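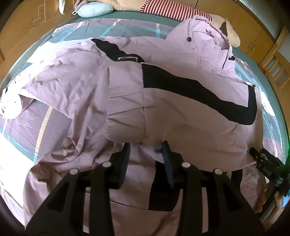
Fig. 1. Pink hooded jacket with black bands, laid out on a striped sheet.

From: Nadège Hamel
To: Covudora outerwear care list
Date: 16 Mar 2003
Subject: Re: Folding hooded jackets for summer storage

Sveva,

Your message raises three separate problems, and I would treat them in a different order from the one you used. The hood comes first. It holds more cloth than any other part of the jacket, and it decides how flat the finished package can be. If you fold the body first you end up pressing the hood down on top of it, and the creases go through every layer underneath.

My procedure for a light shell with a gathered hood and contrast bands, such as the pink one in Fig. 1:

Release the hood cord completely. The stoppers should slide until they sit near the cord ends. A cord left drawn up keeps the rim ruffled, and after a summer in a box the ruffle does not fully relax. Pull the rim straight by hand on both sides before doing anything else.

Lay the jacket on a made bed. A table is worse for this job. Smooth fabric slides on a hard surface, and every time you straighten one sleeve the other one moves. A cotton sheet has enough grip to hold the cloth where you put it.

Empty the pockets, then close the front and any snaps. I know Blandine Lefèvre recommends leaving snaps open. Her argument is that a closed snap marks the layer above it. In my experience an open snap marks the layers on both sides, and the socket half catches on the lining as well.

Straighten the sleeves from the shoulder seam out to the cuff, working the air toward the cuff end. A sleeve that is bunched at the end will look flat once it is folded over, but the lump is still there.
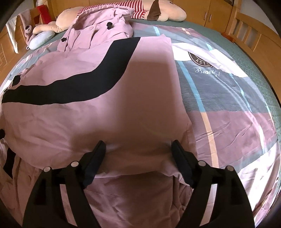

The black bands need some attention at this point. On jackets like this the trim is often set into seams, and a seam with a different cloth on each side does not like to be folded along its own length. I place the fold at least one hand's width away from any band, or else straight across it at a right angle. A fold that runs close to the edge of the band and nearly parallel to it gives a hard ridge. Steam will reduce the ridge but I have never removed one completely.

Then fold the hood forward over the chest, both toggles turned to the outside so that they are not between layers. A toggle between two layers of thin shell fabric leaves a round dent, and if there is weight on top it can leave a shine too. Wrap each one in a scrap of undyed cotton if you are storing more than one jacket in the same box.

Sleeves across the back, one above the other, not stacked exactly. Fold the body once from the hem. For a jacket of this size I stop there. A second fold saves space but doubles the pressure at the waist.

On weight: mine is 390 g on the kitchen scale, and I put no more than six of that type in a stack. You asked about the Deschamps boxes. They are fine, but the large one is deep enough to tempt people into overfilling it. The Natov flat box holds less and I prefer it for shells.

On your question about sealed bags, I would avoid them for anything with a coating. I kept two jackets in sealed bags until August one year and the coating on the older one had become tacky along the fold. The one kept in a cotton pillowcase in the same closet was unchanged. Two garments and a pillowcase are not a test, so take that for what it is. Anikó Mészáros may have better data.

Regarding washing before storage, I agree with what Yến Chu posted last time. Wash, rinse twice, dry completely, wait a day, then fold. Pale pink shows collar soil more than most colors and it sets over a summer.

Nadège

----- Original message -----
From: Sveva Mazza
Subject: Folding hooded jackets for summer storage

Hello all,

I have several light hooded jackets to put away and last year's results were poor. The hoods came out crumpled, there were round marks on the chest from the cord stoppers, and one jacket had a ridge next to the black trim that is still there.

I folded the body in thirds, then the sleeves, then tucked the hood in last. They were in a Deschamps box, the large one, with some 200 grams of tissue between them.

Questions:
Is there a better order?
Does anyone use sealed bags?
Should the snaps be open or closed?

I can also hang them, but the closet rail is full and I would need the narrow Fukska hangers, and I have read that these distort the shoulders on thin fabric.

Thanks,
Sveva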